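4. Upkeep of the hand-held gripper

4.1 What the tool consists of

The Minico tool is a two-sided gripper held in the hand, with a wide-angle camera looking down over the jaws. Each jaw carries a ribbed magenta finger, a dark pad that does the touching, and a white angular plate held by screws. The two sides mirror one another, a decision made early by Fletcher Bright on the grounds that it would halve the number of drawings. It also made it possible to fit a left plate on the right side with great conviction, and this was done at Tukness twice before the plates were marked on the back in felt pen.

The drawings call for the plate screws to be done up evenly, going round the three in turn. In practice people tighten whichever one they can reach. A plate fitted this way sits slightly proud at one corner, and the finger behind it then leans. We found the lean hard to see by eye and easy to see in the recordings, usually a day too late.

4.2 Pads

The pads wear first. We replaced them every 30 hours of use, a figure inherited from the Janar rig and never questioned until December, when a set was left on by mistake for 73 hours. It held light cartons as well as before. On smooth round objects it had begun to let go when the tool was tilted, and the operator had quietly learned to squeeze harder. This is the worst kind of fault for our purposes. The log shows a good grasp, the operator reports a good grasp, and the width reading drifts a little further every day. We went back to 30 hours.

Old pads are peeled off by hand. The glue left behind must come off completely before the new pad goes on. A plastic scraper does this well enough; a metal one does it faster and takes some of the finger with it.

4.3 The daily check

Each morning the tool is opened and closed 8 times with nothing between the pads, and the closed reading is compared with the one on the card in the case. After that it is closed on a drinks bottle (Figure 3). The bottle was chosen over the machined test block supplied by Paewai because the block is stiff, and a stiff block flatters a crooked jaw. A thin-walled bottle does no such thing. If one pad meets it before the other, it shifts or turns, and the operator can feel it in the wrist.

The grip is taken low on the body, with the bottle upright and the cap in view of the camera.

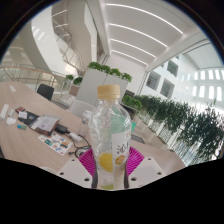 Figure 3. Closing check on a capped bottle, both pads in contact.

The whole check takes 90 seconds, or a good deal longer if anyone is watching. A tool that fails it has its plate screws slackened and done up again in the right order, and is then checked a second time. Only if it fails again are the fingers taken off. We mention the sequence because the first version of our instructions put the fingers first, and a month of mornings was spent dismantling tools whose only trouble was one loose screw.

The camera is wiped at the same time with a dry cloth. Its mount has no adjustment. An earlier one did, and everyone adjusted it.

4.4 Records

Pad changes, screw work and failed checks are entered by hand in a notebook kept with the tool. A shared spreadsheet was tried first and was kept up beautifully by the one person who had asked for it. The notebook has coffee on it and several entries in pencil, but the entries match the wear on the pads we kept, and we used it for the dates in Section 5.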